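House rules for handheld gripper work

Posted 4 September 2022

I got asked twice in August for the rules we use at Saithong when we record hand demonstrations with the grippers, so I typed them up. They started as a sheet taped inside a cabinet door and have been edited by whoever was annoyed that week. They are not a standard. If you have to meet a real one, read that first and treat this as extra.

Before anyone picks up a gripper

Clear the table. The only thing on it should be the item for that task. Cups, phones and pens go on the desk. We lost a whole morning of towel folding at the old Rurkside room to a roll of tape that sat in the corner of the table.

Check the cables from the gripper body to the floor. They should run down past the wrist and off the near edge, with enough slack that you can reach the far side of the table without a tug. If you feel a tug, stop and fix it. Do not work around it with a bent elbow, because the bent elbow ends up in the data.

Open and close each gripper fully, 4 times, and look at the reading. If it doesn't come back to zero, recalibrate. Write the result in the log even when it's fine.

During a session

One person works, one person watches. The watcher can call a stop for any reason and doesn't have to explain it until the grippers are down.

No session runs past 50 minutes. Ekkachai Panyasiri pushed for this after his thumbs went numb on the Vasano job, and I was against it at first. I thought we would miss our counts. We didn't, and the late episodes got cleaner.

Keep your fingers behind the gripper tips. If the cloth slips, let it slip. People want to reach in and catch it with a bare finger, and an episode with a bare finger on the item gets thrown out.

Cloth and bags

Soft items have their own section because they cause most of the arguments. A rigid box is in the right place or it isn't. A bag can be almost anything.

Every episode with a bag starts crumpled. Drop it on the table and leave it how it lands. Don't pre-arrange it so the opening faces you.

Find the opening before you pull on anything. On bags with a contrasting trim, take hold near the trim with one gripper and steady the body with the other. Pull slowly. Thin fabric stretches, and a fast pull moves the whole bag toward you.
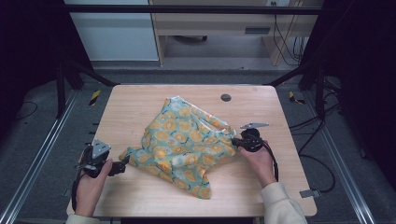 Flower-print bag, one gripper on each side, right hand near the white trim.

If you lose the grip, put the bag down and regrasp. That counts as part of the episode and should stay in. We used to cut those out, which was a mistake, and I have written about episode 2603 here before so I won't go over it again.

After a session

Grippers go back on the stand, tips closed. Coil nothing tightly. Mark failed episodes as failed and pick a reason from the list. "Other" is allowed but you have to type something next to it.

We swap the tip pads every 100 sessions whether they look worn or not. Pullton does it by eye, and their people seem happy with that. I would like a number I can check.

Still open: whether the watcher should be allowed to talk during an episode. Currently yes. Ekkachai wants it changed to no, and we'll try it his way on the next set of bags.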